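Steam on the Sideboard: The Drukau Upright Engine Kit

I had promised myself there would be no more engines until the shed roof was mended, and I held out right through the winter, which for me is very good going. Then in April I wandered into Tedesco in Plavotham for a box of brass screws and a length of hose, and there on the shelf behind the till, between the paraffin heaters and the mousetraps, was a Drukau upright. I came home with the screws, the engine and no hose at all, and the water butt is still being filled with a watering can.

For anybody who hasn't come across them, the Drukau is a small live steam engine that you put together yourself. It has a vertical boiler, a single cylinder that rocks to and fro as it works (an oscillating cylinder, to give it the proper name), a flywheel, a whistle and a little spirit burner that slides in underneath. Everything comes already machined, so you don't need a lathe or any great skill. You do need a clear table, decent light and a bit of patience, and I was short of all of them on the first evening.

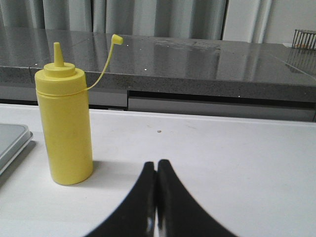 The box is a good stout one, with a cut-out for every part and the small bits in paper envelopes with the names printed on. I can't tell you how much I liked those envelopes! My last kit, a Wastotum mill engine, arrived with every washer and screw in one bag, and I spent most of a bank holiday sorting them into egg boxes and muttering. With the Drukau you open the envelope for the step you are on and leave the rest well alone.

The instructions are less of a joy. They have been translated by someone with a real love of steam and a shaky hold on English, and you do have to read a few of the lines twice. "Permit the piston to visit the cylinder without anger" was my favourite, and once I'd stopped laughing I saw that it was very sound advice. The drawings are clear, though, and if you go by those and treat the words as a sort of poetry you will get along fine.

Putting it together

There are 14 steps, and I did them over two evenings with a long gap in the middle for supper and a grandchild's spelling test. The boiler goes on the base first, then the chimney, then the bracket for the cylinder. All of that was easy and I was feeling rather pleased with myself. The steam pipe took me down a peg. It has a union nut at each end and the thread is very fine, so if you start it even slightly crooked it will bind. Mine bound. I took it off, had a biscuit, put a drop of oil on it and turned it backwards until I felt the thread click, and it went on like butter after that.

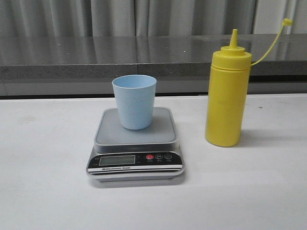

Kitchen scale with a light blue plastic cup on it, and a yellow squeeze bottle beside it

The other fiddly job is the spring that holds the cylinder against its port face. Too slack and the steam leaks out of the side instead of pushing the piston, too tight and the whole thing sits there hissing at you. The leaflet says to tighten until "firm", and leaves you to decide what that means. I went up a quarter turn at a time and spun the flywheel with a finger in between, and when it would go over freely but with a slight drag I left it there. It has been right ever since, so I suppose that was firm.

Tools are a mixed bag. You get two spanners, pressed out of sheet steel, and they are not much better than biscuit tins. I used my own after the first nut. The screwdriver is perfectly all right, oddly enough, and has gone into the kitchen drawer, where it has been more use to the household than anything else I have bought this year.

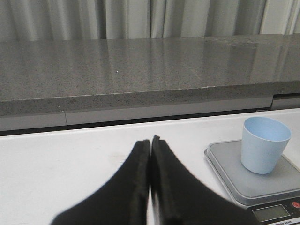
Raising steam

I'll say the sensible bit first. It is a real boiler with real steam in it and the metal gets hot enough to hurt, so read the safety page properly, test the safety valve every time and don't leave it on its own with a flame going. Children can watch from the other side of the table. Ours did, and the shriek when the whistle went was louder than the whistle.

The boiler takes 90 ml of water and I use distilled, as our tap water furs up a kettle in no time. With the burner filled to the line you get a good long run and the flame goes out before the boiler is dry, which is just as it should be. It does take its time to come up, mind you. I had made the tea and nearly drunk it before the first wisp came out of the whistle. Then I gave the flywheel a flick, it coughed and spat water over my sleeve, I gave it another flick and away it went, ticking round as sweet as you like.

What surprised me was how slowly it will run. A lot of these little engines only know how to scream. There is a proper screw-down regulator on the Drukau, and with it nearly shut you can follow the crank round with your eye and see what each part is doing. My brother-in-law, who came for lunch and had no interest whatever, stood over it until his soup was cold.

Grumbles

A few, and none of them serious. The paint on the base marks easily, and mine already has a ring on it where I put the oil can down. The whistle lever is stiff. The pulley is meant for driving other toys, but the groove is so shallow that the belt jumps off at the least excuse – I have cured that with a rubber band inside out, and I'm told the newer ones are deeper. Spare gaskets should be in the box and they aren't, though Tedesco will sell you a packet and be very nice about it.

It cost me £70, and set against the Wastotum, which was dearer and never ran so well, I think that's fair. I'm giving it 4 out of five. It would have had the lot with better spanners and a deeper groove.

If you are over Plavotham way in August, it will be on the end of the model table at the rally, tucked in beside the big traction engines and making as much fuss as it can.
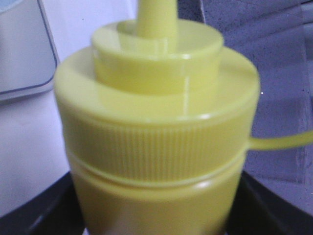
Ermanno Donati writes: I have had one of these since last summer and agree with nearly all of it, but do go easy on the oil. I drowned mine the first few times and it flung the stuff up the curtains. One drop on each end of the crank and a drop in the steam pipe before you start is plenty. For the whistle lever, take the little screw right out, rub the faces on a bit of fine wet and dry laid flat on glass and put it back. It came up lovely and free. My pulley has the deeper groove and the belt still comes off, so hang on to your rubber band!

Thank you, Ermanno, I shall have a go at the whistle this evening. The curtains here are past saving anyway.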